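3.2 Form and repair in the Taltov workshop

The Taltov workshop began in 1909 as a maker of plain farmhouse furniture. Its order books, which we read in full, list 1262 pieces, most of them chairs and small tables. Drawings survive for only a few of these – the rest we know from short notes on timber, joints and price.

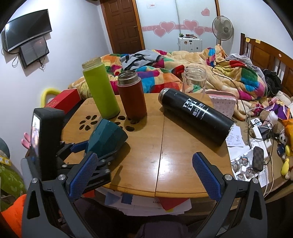

How did the designers at Taltov decide on a form? They started from the repair. A part that was likely to break was drawn first, and the rest of the piece was built up so that this part could be taken out with hand tools.

The same habit can be seen in the later Indwood range, although the two workshops had no formal link. Indwood's designers kept loose joints in the legs and fixed joints in the seat. Bakilana did the reverse, and its chairs were heavier as a result.

Figure 4. Pieces and everyday objects in use.
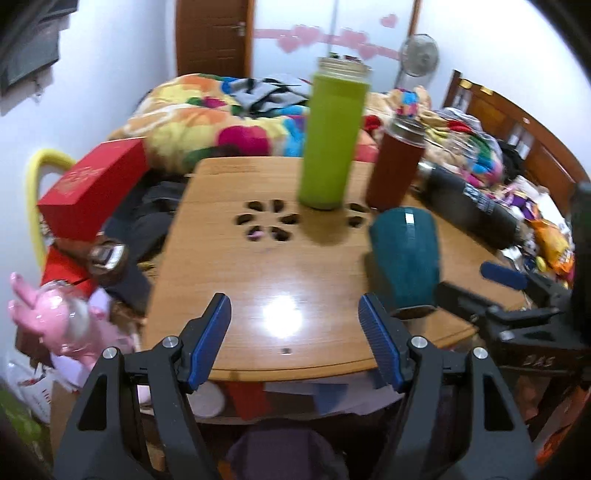 Prices followed a similar pattern. Indwood charged more for a chair with loose joints, but sold spare legs at cost until 2000. Bakilana sold no spares. Owners who wrote to the firm were sent to a local joiner, and the quality of the work varied a good deal. We return to these letters in section 5, together with the smaller set from Prarach, which covers stools only.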